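Parallel gripper vs. adaptive fingers on a two-arm setup, which should I keep?
Community Help > Arms and Grippers

Posted by flindow_bench, 20 November 2022

I have two arms side by side with a camera looking down over them. Both have the stock two-finger parallel grippers. I am thinking of changing one side to the Urkora adaptive fingers, which are 700 for the pair with the adapter plate. The work is household pick and place: bottles, small toys, moving light things off a chair. The controller is a Rondura on firmware 3311.

Is it worth mixing two gripper types, or will that make the controller setup a mess? Also, does the cable on the outside of the gripper housing get in the way for other people? Mine has snagged twice.

Posted by gashaw_user

Keep them matched until you have numbers for the stock fingers. I ran a mixed pair from August on and had to keep two grip force tables, because the Rondura applies the last one loaded to both sides unless you split the profiles. Firmware 3602 fixes that, so update first.

For bottles the parallel fingers are fine. Squeeze bottles are the exception. They deform and the controller reads it as a missed grip. Lower the close force and raise the timeout before you blame the hardware.

On the cable, leave enough slack for full wrist rotation but tie it at the forearm. A big free loop will catch on chair backs and table edges. My test spots are a table, a folding chair and the floor by a mini fridge, all with stock grippers.

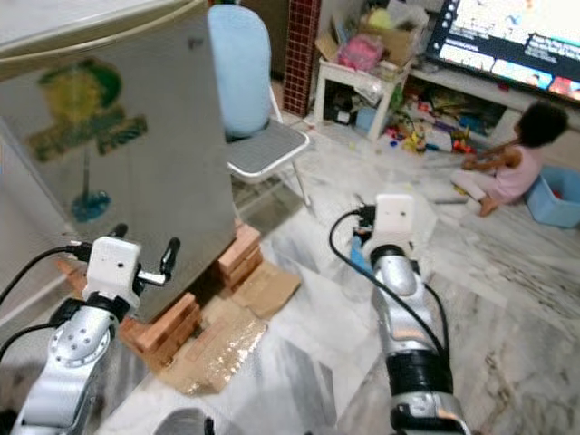
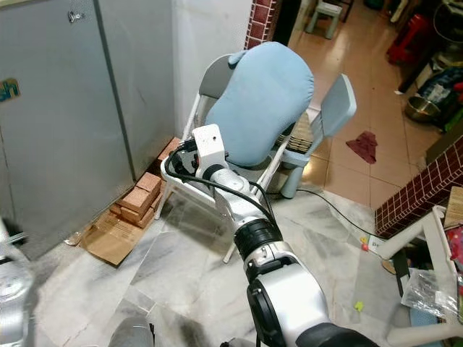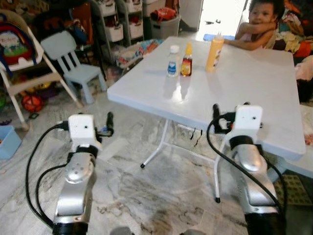

Settings I would try first

Close force: start low and go up one step at a time.
Grip timeout: double the default.
Approach speed: same on both arms, or the comparison means nothing.
Camera: recalibrate after any finger change. The Urkora fingers are longer and your old offset will be wrong.

Posted by rigtwo

I bought the Urkora ones and they're ok. Better on soft stuff, worse on small flat things. Wouldn't pay 700 again. Check the adapter plate screws, mine came loose.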